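Laundry pile

From the Barnside Household Wiki, an open reference on everyday chores

A laundry pile is a loose heap of clothes, towels or other cloth waiting to be sorted, washed, folded or put away. Found in most homes. Also called a heap, a clothes pile or, in some families, just "the pile". The word covers both dirty and clean items, a common source of mix-ups (see Clean and dirty piles).
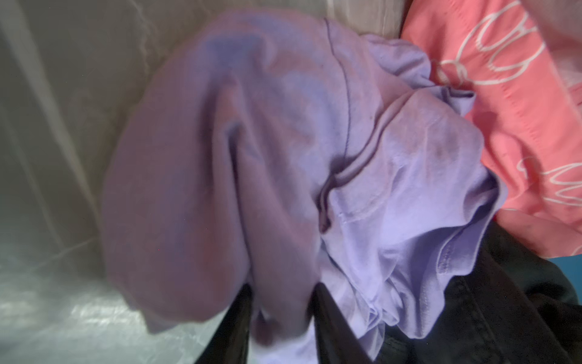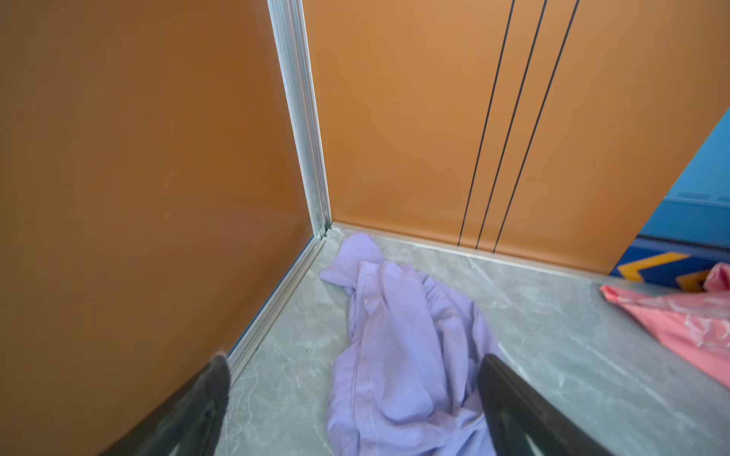
Crumpled cloth in shades of lavender: bunched up with other fabric (first), and lying by itself on a gray marble-patterned floor (second).

Overview

Piles form wherever clothes come off or come out of a machine. Bedroom floors, bathroom floors, the end of the bed, one particular chair. Most are temporary. Some stay for weeks and get picked from daily, the top layer changing and the bottom layer never moving.

A pile differs from a load. A load is what goes into the washer together and has been sorted, at least in theory. A pile hasn't. One pile may hold two or three loads, or half of one.

Size is not fixed by any definition. A single dropped towel is usually not called a pile, though it may be the start of one.

Common contents

T-shirts, jeans, socks, underwear, sleepwear, towels, dish cloths, bedding. T-shirts tend to make up the bulk in warm months and sweatshirts in cold ones. Jeans are heavy and sink, so they often end up at the bottom with lighter things draped over. Small items (socks, washcloths) get caught inside larger ones and turn up later, sometimes after the wash, still balled.

Clean and dirty piles

The two look much the same from across a room. Ways to tell them apart:

Smell - the usual test, not reliable on towels.
Marks - collars, cuffs and the front of shirts first.
Shape - clothes taken off by hand are often inside out, one sleeve in. Clothes from a dryer are more evenly tangled.
Place - many homes give each kind its own spot. Works until someone moves the basket.

If in doubt most people rewash. A reader survey run by this wiki in May got 1,570 replies, and 70 percent said they had rewashed clean clothes at least once because they had lost track of which pile was which. The survey was open to anyone so the figure should be read with care.

Sorting

Usual first step. The basic split is by color: whites, lights, darks. Pale purples, pinks and soft grays go with lights. Black and dark blue denim goes with darks, and new denim is best washed alone the first few times, as the dye can rub off or run onto pale cotton.

Second split is by weight. Towels and jeans together, shirts and thin things together. Mixed weights dry unevenly - the shirts are done and the waistbands are still damp.

Third split, often skipped, is by care label. Wool, silk and anything marked hand wash comes out here. Check pockets at the same time. Tissues especially.

Separating a tangled pile

Lift from the top, one item at a time. Pulling from underneath drags everthing else along and tightens sleeves and legs around each other. Find an edge or a seam first: a hem, a collar, a waistband. Once the hem is found the rest of a T-shirt will usually shake out in one go. Towels have no top or bottom so any corner will do.

Items that fall away from the pile should be picked up right then. They get left behind otherwise, next to a wall or in a corner, and turn up after the load has already started.

Creases

Cloth left bunched takes on creases. Cotton holds them well, polyester less so. Warm cloth straight out of the dryer creases fastest, the reason most guides say to fold right away. Light creasing can be fixed with a damp cloth and a short tumble, or by hanging the item in a steamy bathroom. Deep creases need an iron.

Damp cloth in a heap is a bigger problem then creases. Air can't get in, a musty smell sets in, and mildew may follow. Wet towels should be hung before they join a pile.

Stains

A stain buried in a pile gets more time to set. Small ones are easy to miss on folded or bunched fabric, so open each item flat when sorting. Treat before washing, check again before drying. Dryer heat can make a mark permanent.

Floors

Hard floors with a stone or marble look are easy to sweep but show lint. Damp cloth should be kept off bare wood. On any floor, shake out the item that was on the bottom.

Methods of control

The Basia method: 2 baskets, one clean and one dirty, never swapped. Named after the Basia housekeeping booklets, where it first appeared under that title.

The Forsyth rule: once the pile is above the rim of the basket, wash. No exceptions for jeans.

The Ekano timer: 40 minutes set aside for sorting and folding, then stop wherever you are. Popular with large households, less so with people who live alone and say it takes them ten.

None of these has been properly compared with the others.

See also

Clothes hamper
Folding
Fabric care labels
Lint
Odd socks

Page last edited October 2019. Section on Floors needs expanding.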